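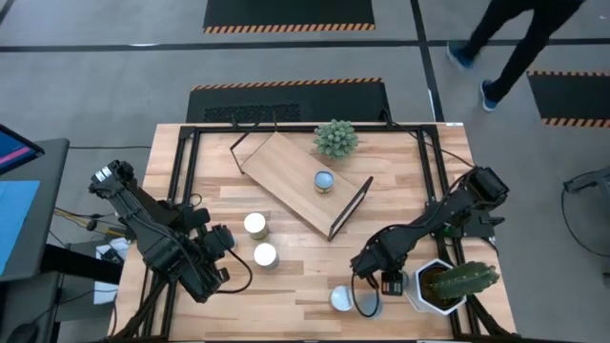
Wooden tray, cups and cactus planter on the table, Henport.

Progress report to the Sasden fund
Tuesday, September 3, 2024

Tableware and plants for the Henport tea room

Since the May report we have spent 691 of the grant on trays, cups and planters. A further 400 is set aside for the Lulport room and has not been touched.

The tray we settled on is wooden with black wire handles on the short ends. It holds a small lidded container in the middle and leaves room for cups on either side. Cups are still a mix of white and clear glass. Zdeňka Doležal would like all white; Chi-keung Chiu prefers to keep the glass ones for cold drinks. We will decide before ordering for Lulport.

The cactus in the white hexagonal planter leans well over to one side and will be repotted. The small succulent needs a pot of its own.

Still to do:
Order 6 more trays from Sebastian
Replace 2 chipped saucers
Send receipts for the May purchases

The next report will cover the Lulport order.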